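Abernathy Sorting Room, Minutes, March 13, 2019
Present: Marcus Ambrose (chair), Hazel Zamora, Jae-in Baek. Apologies: Chia-hao Yu.

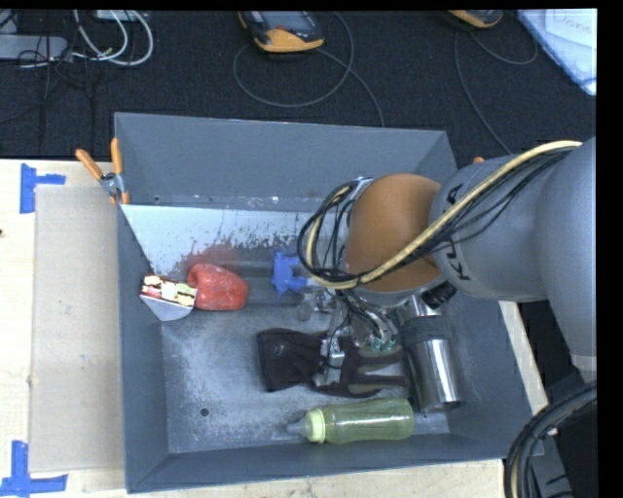

1. Minutes of the December meeting approved with one correction (item 4, bin number should read 424).
2. Metal bin. Floor scuffed, coating worn on the inside. Baek to get a recoating price from Famance. Limit $57.
3. Mixed items. Food packages to be logged separately from plastic items. Agreed.
4. Table height. Deferred.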